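我们使用 Cookie 来改善您的浏览体验。继续访问即表示您同意我们的 Cookie 政策。

发布于 4月 | 作者：Usix 感知与控制组

手持夹爪数据管线记录：宽度通道与位姿的时间对齐

上午先把昨晚没跑完的重放检查补完。数据是 Hillavura 批次，共 390 段，全部是手持夹爪采的，任务为夹取细长件并竖直放置。重放用 Flumell 的离线模式，不接真机，只看指令侧的位姿和夹爪宽度。390 段里有 54 段被宽度检查标红，标红条件是宽度曲线的闭合沿早于末端减速段。单看宽度没有异常，单看位姿也没有异常，叠在一起才看得出错位。

先怀疑滤波。宽度通道在入库时过了一个中值滤波加一阶低通，位姿只做了离群点剔除，两边群延迟不一致。把低通关掉重跑 54 段，错位量变小，但方向没变，仍然是宽度提前。低通只会让宽度滞后，关掉以后宽度应该更早，结果相反，说明重采样那一步还有别的东西。翻 Talpur 的代码，重采样时宽度用的是“取后一个样本”，位姿用的是线性插值。窗口边界上取后一个样本等于把未来的值往前搬。低通开着的时候窗口长度按滤波器阶数加了填充，搬得更远；关掉后填充没了，所以错位变小。这样两个现象对得上。

改法：宽度通道也改成线性插值，填充从窗口长度里拆出来单独处理，滤波改为零相位。零相位滤波只能离线用，在线推理那边要另走一套，先记在待办里。

改完重跑全部 390 段。标红从 54 段降到 2 段。这 2 段逐帧看了，宽度标记有跳变，属于检测问题，与对齐无关，下面单独写。
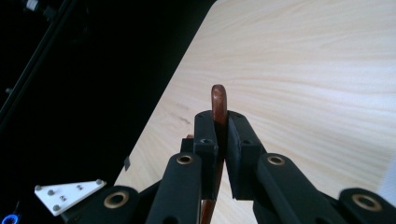

宽度估计目前的流程：从腕部图像里取左右指的特征点，换算成像素间距，再查标定表得到开口宽度。标定表是空载状态下做的，从全开到全闭逐点采样。空载标定的问题在于夹住工件以后指面受力，连杆间隙被压到一侧，同样的像素间距对应的实际开口和空载时不同。对粗件影响不大，对细长件相对误差就明显了。

之前的处理是在闭合段末尾加一个常数偏置，数值由人手调，写死在配置里。今天把它删了，换成两段式：未接触段用空载表，接触段用带载表。接触判据暂时用宽度变化率，变化率连续低于阈值并且当前宽度大于全闭宽度，即认为已夹住。阈值对帧率敏感，必须在重采样之后算，不能在原始流上算。第一次写反了，结果每段开头静止的几帧全被判成接触，查了半小时。后来加了一个前置条件，要求在此之前出现过一次有效的闭合沿。

带载表目前只用一种直径的圆棒做过，别的尺寸靠插值。插值的端点取空载全闭，这个假设不严格，先用着。

剩下那 2 段的跳变：右指特征点在单帧内换到了邻近的高对比角点上，下一帧又换回来。检测器给的置信度并不低，所以置信度门限拦不住。试了两种办法。一种是左右指对称约束，按机构关系两侧特征点应关于中轴近似对称，偏离过大就丢弃该帧并用前后帧插值。另一种是在时间上加卡尔曼滤波，用新息做门限。对称约束在这 2 段上都有效，但腕部转动大、透视明显的时候误丢率上升。卡尔曼那一版对快速闭合反应偏慢，过程噪声调大以后又退化成不滤。最后先上对称约束，容差随图像位置变化，靠近画面边缘放宽。

反光也是个因素。浅色台面加顶光，局部过曝，自动曝光跟着工件移动来回调，暗部角点的对比度随之变化。采集端能锁曝光就锁曝光，这条写进采集脚本的启动检查，没有锁定时直接报错退出，不再只打警告。

位姿侧顺带看了一下。轨迹尺度没有问题，竖直放置段末端的姿态抖动比平移抖动更影响重放。细长件夹在指间，绕指面法向可以有小角度转动，这个自由度位姿里没有，手持夹爪的姿态不等于工件姿态。规划侧目前把工件当作与夹爪刚性连接，放置前的竖直约束是加在夹爪坐标系上的。打算改成加在工件坐标系上，工件相对夹爪的倾角由图像估计，拟合工件两条侧边得到中线。手指遮挡以后只剩露出指端的一小段可用，拟合长度短，角度方差大，需要多帧平均。单帧结果不往控制器里送。

控制频率那边没动。策略输出经动作块展开后送底层，块长度和重叠都保持原样。延迟补偿仍是固定值 270 毫秒，包含图像传输、推理和指令下发三部分。这个数是在旧主机上量的，换主机以后没有重测。对齐问题修好之前测它没有意义，误差会混在一起；现在可以测了。

工具方面两处小改动。重放查看器加了双通道叠加显示，宽度和末端速度画在同一时间轴上，闭合沿和减速起点自动打标，错位超过容差的段排在列表最前。入库脚本增加了处理版本号，写进每段的元数据，旧版处理过的数据加载时会提示。之前没有版本号，混用了两批不同滤波参数的数据训练，对比结果因此作废，那几条曲线已经从组内页面撤下。

待办：
- 在线侧的因果滤波，延迟要和离线版对齐，差值计入补偿项
- 带载标定补更细和更粗的圆棒各一组
- 新主机上重测 270 毫秒这个值，三部分分开记
- 工件倾角估计先离线跑，看方差再决定平均窗口
- 对称约束的误丢率按腕部转角分组统计
- 旧批次数据用新版脚本重新入库，原始流保留，不覆盖

下午 4 点开始重新入库，日志放在 Talpur 的默认目录下。训练等入库校验通过以后再排。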